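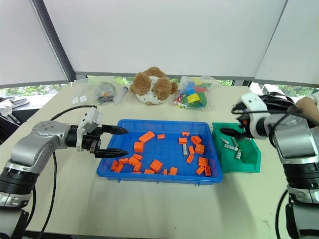 ## Sorting small toys: your questions

**Why do you use a tray and not a deep box?**
In a shallow blue tray the orange bricks lie spread out, and you can see the small flat ones too. In a deep box they always go to the bottom.

**What goes into the green bin?**
Everything which is not a brick. Small rolls and other round things roll away easily on a white table, so they get walls around them.
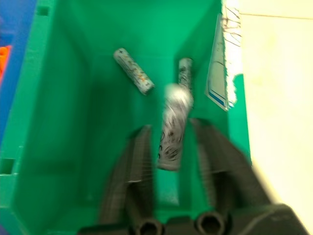
The bin should stay mostly empty. When the floor of it is covered, please take a second one — do not pile.

**Must I sort by size also?**
No. At Turnthorpe we have 2000 bricks and we sort only by color. Studded, flat, long — all orange ones stay together.
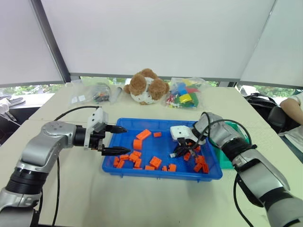

*Answers: Senga Hepburn, toy library coordinator*

**How can I wash the bricks?**
Use warm water and a little dish soap, then let them dry on a towel overnight.

**Can I bring bricks which I do not need?**
Yes, from May. Please give them to Rhona Kinnear at the desk.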